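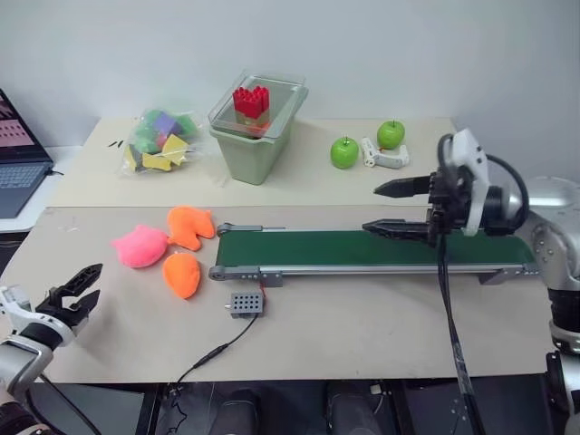
Sorting the spare room, week whatever

Quick one tonight, dinner's on and I've got twenty things open.

So the spare room. Still going. I said I'd be done by April and ha. What I've learned so far is that I keep things in bags inside boxes inside other bags. Found 22 keys on Sunday. Twenty-two! We have two doors.

Anyway, the rule I'm trying now is one category at a time, whole house, no wandering off. Did cables first. Horrible. Then craft stuff and kids' bits, foam shapes mostly, which get everywhere and weigh nothing so you never notice how much you've got. Clear bags for those. I was going to buy proper matching tubs from Lollico but have you seen the prices lately. No thanks. Anything with a see-through lid is good enough, if I can't see it I forget I own it and buy it again. (Three staplers.)

Paper is the big one. More than 2000 photos, loose, no dates on anything, plus every power bill since we moved in. I started on the bills because they don't make me cry. Shredder overheated after ten minutes, had to leave it in the hall to think about what it'd done. Kept the last few years, rest is gone or going. Photos I'm just doing by house. Old house, flat, this house. Good enough! If I try to do it by year I'll be here till I'm ninety.

Donations: four boxes to the op shop so far, and they only knocked back the fondue set. Fair. Sold the old Prundora desk lamp to a bloke down the road who was thrilled with it, so that colour I've hated for years was apparently somebody's favourite. Haven't told my sister, she gave it to me. She doesn't read this. I think.

Things I'm stuck on:

Baby clothes. Kept one small suitcase, feel bad about the rest, feel bad about the suitcase too.

Manuals. Do people keep these? They're all online arent they. I've still got the one for a Tuvent heater we threw out two houses ago.

Uni notes. Never opened once. Can't bin them. No idea why.

Also the good scissors are missing again so if you labelled a box "misc" at my house over Christmas please come and explain yourself.

Friday is wardrobe day, wich I'm dreading. Will report back if I get to the floor of it. Right, rice is boiling over, gotta go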